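Home Skills Evening Course, Handout 4: Loading a Front-Loading Washer
Notes by Wekesa Koech, Eraritz Adult Learning Center, November term
3 comments | 86 shares

Welcome back, everyone, and thank you to those who stayed behind last time to help fold the practice towels. I promised I would write up what I said about loading, as I talked much too fast at the end and several of you were still copying from the board when the room had to be locked.

We begin with the basket, and I know that seems a long way from the machine. Please put it on the floor right up against the front of the washer before you open the door. A step or two back feels more comfortable for your elbows, I agree, but every step is a place to drop a sock. I like a basket with holes in the sides for anything that may sit overnight, and handles you can get your whole hand through.

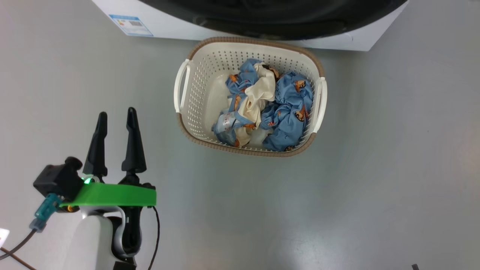 Sorting comes next, and with children's clothes I sort by fabric first and color second. A soft printed cotton top and a pair of little jeans might both be blue, but the jeans are heavy and have buttons or zippers that rub against the print. If you only have enough for one load (most of us, most weeks!) then turn the printed things inside out and close every zipper. Check the pockets too. My own record is 136 beads from one pair of overalls, and I was finding them in the door seal until spring.

Now the loading itself. Take up a small bundle, two or three pieces at most, and bring it well into the drum before you let go. Big armfuls are tempting - I still do it when I'm tired - but the things on the outside of an armful slide off and catch on the rubber gasket. A sleeve caught there when you shut the door can make a leak, and it can mark the sleeve as well.

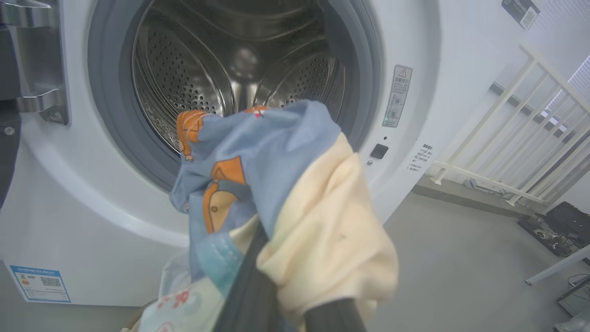 Shake out anything that has twisted itself into a rope, especially pajamas and fitted sheets. Twisted cloth stays twisted in the wash and comes out with a dry-looking crease down the middle that takes an age to iron. Fill the drum loosely, and leave room to lay your hand flat on top of the pile. Those of you with the older Ruleck machines at home should leave a little more room than that.

Before you close the door, run a finger all the way along the fold of the gasket. Then look down at the floor and back into the basket, where a bib is very often hiding under the last fold. Only after that do we think about the knob and the detergent drawer, and both of those have their own handout.

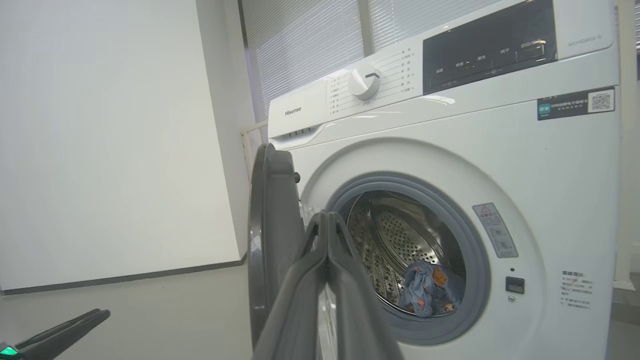 Fig. 3. Door open, with a blue denim piece resting at the bottom of the drum.

For next time, please do one load at home the slow way and write down what you found in the pockets and in the gasket. A few lines will do. If you don't have a washer at home, come at 6:30 and use ours, and bring your own detergent if your skin is sensitive.

Handout 4 | Questions to the Eraritz front desk, ext. 400 | Back to top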